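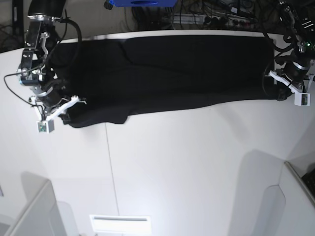

1/ Letay Workneh and the Tanderum slide projector

Workneh filed her drawings in October from a rented room above a printer's shop. The projector fed glass slides by a hand crank, so one person could run a show alone.

2/ The first model jammed every 14 slides. She changed the spring – the gate stayed as it was.

3/ Werier bought the rights and sold 3,266 of them. Asfaw made the lenses for the first four years.

4/ Next: the Skitau shutter.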